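Home/Get Involved/Come Run the Saturday-Style Breakfasts With Me (Paid, Part Time)

Posted Aug 29, 2024

Hi! I run the community breakfast at the old Skolcombe grange hall, and I'm looking for a second pair of hands. A paid pair, I should say up front, because the last time I posted something like this half the replies were from people who assumed I was asking for favors. I'm not. There's money in the budget for this one and I fought pretty hard to get it.

So what is it? Twice a month we open the hall and cook breakfast for whoever turns up. Eggs, potatoes, pancakes, oatmeal for the folks who can't have the rest of it, a lot of coffee. People pay what they like into a coffee can by the door or they don't pay anything. We've been going since May of last year and it has grown a lot faster than I was ready for. I used to do the cooking and the talking both. Now I get stuck at the griddle and I can hear everyone having a good time in the next room, which is a little sad for somebody who started the thing to meet her neighbors.

What I need is someone to take over the kids' end of the room and help me with setup and cleanup. Most of our families come over from Plunden on the early bus and they stay the whole morning, so the kids finish eating way before the grown-ups finish talking. Right now they have a corner with a rug, some books and a bin of odds and ends. I'd love for that corner to turn into something real: simple food activities, a little pretend cafe, maybe a garden bed outside the side door in spring if you're the kind of person who likes dirt. I have ideas but I'd rather hear yours.

The pretend cafe is the part I get the most excited about, I'll admit it. Kids who won't touch a green vegetable on a plate will happily serve you one all morning. I had a little guy last month who took my order, told me they were out of everything, and then charged me anyway. If you can play along with that kind of thing with a straight face for a couple of hours you're most of the way to getting this job. 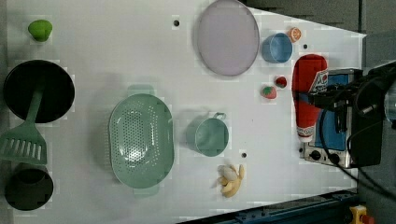

Play kitchen things, mint-green spatula included.

Okay, the practical stuff.

The hours are 16 a month. That's two breakfast mornings plus some planning time, which you can do at home in your pajamas for all I care. On breakfast mornings I need you at the hall before the doors open, and it's early - I mean dark-outside early in the winter. You'll help me put out tables and chairs, get your corner ready, and then you're with the kids until people start heading home. After that we wash up together with the radio on. I'm a fast washer and a slow dryer, so if you're the other way around we'll get along great.

The pay is $1225 for the fall season, split into 2 payments, one at the midpoint and one at the end. If it goes well there's a spring season too, and I'd much rather keep the same person than write another one of these. You'll also have $50 a month to spend on supplies for the corner, and you don't have to ask me first. Just keep the receipts. I lose receipts, so please be better at that than I am.

You'd be working with me directly and there isn't really a boss above that. The breakfast is part of a small neighborhood group called Urby, and they handle the paychecks and the insurance. They'll want to run a background check before you start because of the kids. They pay for it, and it took a little over a week when they did mine.

Who am I hoping to hear from? Somebody who likes kids and isn't scared of noise. The hall has a tin ceiling and on a rainy morning with a full room it's LOUD. You don't need a teaching degree or any kind of certificate. If you've babysat, coached, run a Sunday school class, raised your own, been the oldest of a big bunch of cousins, all of that counts with me. The ages run from toddlers to middle schoolers, and the middle schoolers will pretend they're too old for it right up until you hand them a job.

I do need you to be 18 or over, and I need you to be able to lift a folding table with me on the other end. You should be okay following the food allergy sheet to the letter. We have a couple of kids with serious allergies and their parents trust us, so that's the one thing I'm strict about. A second language would be a huge plus. So would being able to play any instrument at all, even badly.

Things you don't need: a car (the Joubert Street bus stops right across from the hall), cooking skills, or fancy clothes. Wear something you don't mind getting syrup on. I've given up on white shirts completely.

A few questions I got last time, so I'll answer them now. Yes, you can bring your own kids along if you have them, as long as they're happy to share you. Yes, you eat for free, and so do they. No, we don't do breakfast on holiday weekends. If you need to miss a morning, tell me as early as you can and I'll rope in my sister, who complains the whole time but is very good with babies. And no, I can't do remote for this one, although somebody did ask!

To apply, send me a note through the contact form on this page. I don't want a formal cover letter. Just tell me a little about yourself, tell me about a time you kept a group of kids busy with not very much, and let me know which mornings would be hard for you. A resume is fine if you've got one handy but I'll read the note first. If writing isn't your thing, leave a message on the hall phone and talk for as long as the machine lets you. The number is on the contact page.

I'll be reading notes as they come in, and once I've got a few people I like, I'll invite each of you to come by on a breakfast morning, have some pancakes and spend an hour in the corner with the kids. You'll be paid for that hour whether or not you end up with the job. It gives you a chance to see what you'd be getting into, and the kids will let me know what they think of you, believe me.

If you're not looking for work but you have a play stove, a small table or kid-size aprons sitting in your garage, I'd be thrilled to take them off your hands. Same contact form, just write "stuff" in the subject line so I don't call you in for an interview. Drop-offs can go on the back porch of the hall, under the roof part please, and not in front of the door since it opens outward.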